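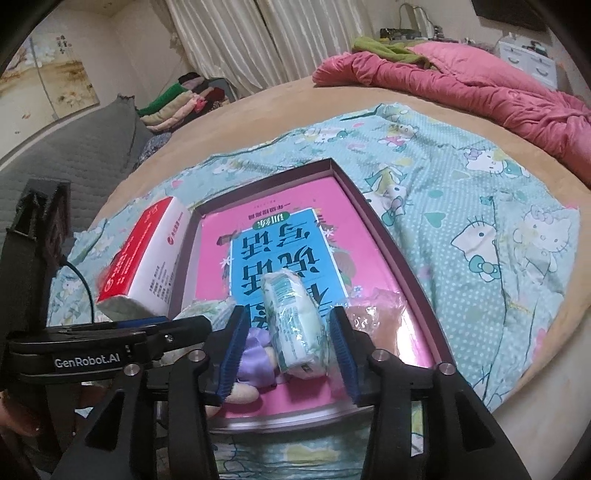
Learning to write again, at first grade level

When I was 43 I decided to learn Chinese characters properly. I could already speak a little, enough to buy fruit and to be polite with my neighbors, but I could not write even a short note. So I started where the children start, with books for the first grade.

The two words I met first were 说话, to speak, and 写话, to write what you would say. I like this second one very much. In my own language we have no such word. At school we were given a title and a blank page, and we had to produce something serious about autumn. The Chinese first grader is only asked to put down one or two sentences that could also be said at dinner.

My friend Sayaka Sekiguchi learned her characters as a child in Japan, and she warned me about numbers. People say you need 2000 characters for a newspaper, or 1000 for simple things, and then they count every evening like a shopkeeper. I did the same. In July I had 189 in my notebook, and I was proud for one week. Then I tried to write a message to the woman downstairs about a parcel, and I did not have the character for "downstairs".

After this I stopped the list. Now I write three sentences before breakfast – what I ate, who called, what the weather is doing. If a character is missing I look it up and write it five times, no more. 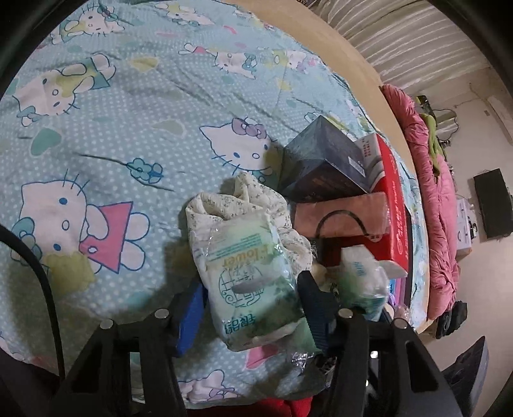 Small words on small things

The other half of my study is reading whatever has print on it. Tea boxes, receipts, tissue packs, the paper that comes inside medicine. A package is short and it repeats itself, so you meet the same characters again the next day. Elaheh Babaei, who studies with me, prefers songs, but I forget songs quickly.

My handwriting is still bad. The strokes lean to the left and 話 and 说 get mixed when I am tired, the old form and the simple one. Yesterday I wrote four sentences in place of three, and the last was about my knee.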